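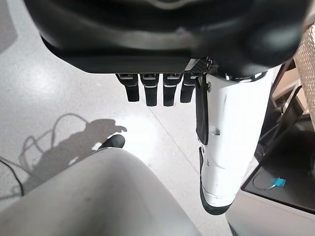
블로그 » 기록 » 홈서버 » 백업 저장소 이전 메모

작성일 2025-01-28

기존 백업은 rsync와 하드링크를 조합한 스크립트로 돌리고 있었다. 날짜별 디렉터리를 만들고 --link-dest로 직전 디렉터리를 지정하는 흔한 방식이다. 몇 년 동안 큰 문제는 없었는데 파일 이름이 바뀌면 전체를 다시 복사한다는 점이 계속 걸렸다. 사진 폴더 구조를 한 번 정리했더니 백업 디스크 여유 공간이 149GB까지 줄었다. 그래서 중복 제거가 되는 도구로 옮기기로 했다.

후보는 restic과 borg 두 가지였다. 둘 다 내용 기반 청크 분할을 하고 암호화를 지원한다. borg는 원격 쪽에도 borg가 설치되어 있어야 제 속도가 나온다. 원격 저장소로 쓰는 Haugen 쪽 계정은 SFTP만 열려 있어서 restic으로 정했다. 성능 비교는 하지 않았다.

구성은 다음과 같다.

원본: 거실 서버, ext4, 호스트명 tedville
1차 저장소: 같은 서버에 USB로 연결한 외장 디스크
2차 저장소: Haugen SFTP 계정
스냅샷 보존: 일간 20개, 월간 2개

월간 보존 개수가 적어 보일 수 있다. 오래된 원본은 분기마다 별도 디스크에 따로 굽고 있으므로 restic 쪽에서 길게 들고 있을 필요가 없다.

초기화할 때 주의할 점은 청크 분할 파라미터다. 저장소를 따로따로 init 하면 다항식이 서로 달라서 나중에 copy로 스냅샷을 옮겨도 중복 제거가 제대로 먹지 않는다. 두 번째 저장소를 만들 때 --copy-chunker-params 옵션과 --from-repo를 같이 줘야 한다. 이걸 모르고 한 번 만들었다가 지우고 다시 만들었다. 업로드가 절반쯤 진행된 뒤였다.

제외 목록은 파일로 분리했다. 캐시 디렉터리, node_modules, 브라우저 프로필의 임시 파일, 가상 머신 이미지가 들어간다. 가상 머신은 게스트 안에서 따로 백업한다. 켜져 있는 이미지를 그대로 읽으면 일관성이 보장되지 않는다. --exclude-caches를 쓰면 CACHEDIR.TAG가 있는 디렉터리는 알아서 빠지지만 모든 프로그램이 이 파일을 만들어 주지는 않는다.

데이터베이스는 덤프를 떠서 넣는다. 처음에는 gzip으로 압축한 덤프를 저장했는데 내용이 조금만 바뀌어도 압축 결과가 크게 달라져서 중복 제거 효과가 거의 없었다. 압축을 빼고 평문 SQL로 바꾼 뒤에는 하루 증가량이 눈에 띄게 줄었다. 저장소 버전 2 형식부터는 restic이 자체적으로 zstd 압축을 하므로 덤프 단계에서 압축할 이유도 없다.

실행은 cron에서 systemd 타이머로 옮겼다. Persistent=true를 주면 서버가 꺼져 있던 시간대의 작업이 부팅 후에 실행된다. 서비스 유닛에는 Nice=19와 IOSchedulingClass=idle을 넣었다. 업로드 대역폭은 --limit-upload 3530으로 묶었다. 단위가 KiB/s라서 회선 표기 속도와 비교하려면 환산이 필요하다. 이 값은 저녁에 화상 통화가 끊기지 않는 선을 찾다가 나온 것이고 다른 회선에서는 의미가 없다.

잠금 문제도 한 번 겪었다. 업로드 중에 공유기가 재부팅되면서 2차 저장소에 잠금이 남았고, 다음 날 prune이 실패했다. unlock 명령은 오래된 잠금만 지우므로 그대로 실행해도 된다. --remove-all은 다른 프로세스가 정말로 없는지 확인한 뒤에만 쓴다. 지금은 forget과 prune을 백업과 분리해서 주 1회만 돌린다. prune은 원격에서 오래 걸리기 때문에 --max-unused 값을 기본보다 느슨하게 잡았다.

검증은 두 단계로 나눴다. check는 매주, --read-data-subset을 이용한 실제 데이터 읽기는 매달이다. 전체를 한 번에 읽으면 2차 저장소 전송량 제한에 걸린다. n/t 형식으로 지정하면 회차마다 다른 묶음을 읽게 할 수 있어서 스크립트에서 월 숫자를 그대로 n에 넣는다.

복구 시험은 1월에 한 번 했다. 예비로 둔 노트북에 리눅스를 새로 설치하고 2차 저장소에서 홈 디렉터리를 통째로 받았다. 소유자와 권한, 확장 속성은 정상이었다. 빠진 것은 /etc 아래에 직접 만든 유닛 파일들이었다. 백업 경로에 /home과 /srv만 넣어 둔 탓이다. /etc를 추가했고 패키지 목록도 dpkg --get-selections로 뽑아 같이 저장한다.

암호는 종이에 적어 두 곳에 보관한다. 비밀번호 관리자의 데이터 파일이 그 백업 안에 들어 있으므로 관리자에만 저장해 두면 순환 의존이 생긴다.

남은 작업
- 실패 알림을 메일 말고 다른 경로로도 받기
- 기존 rsync 디렉터리 삭제 시점 정하기
- SFTP 키를 백업 전용으로 분리

분류: 홈서버, 백업
태그: restic, systemd, sftp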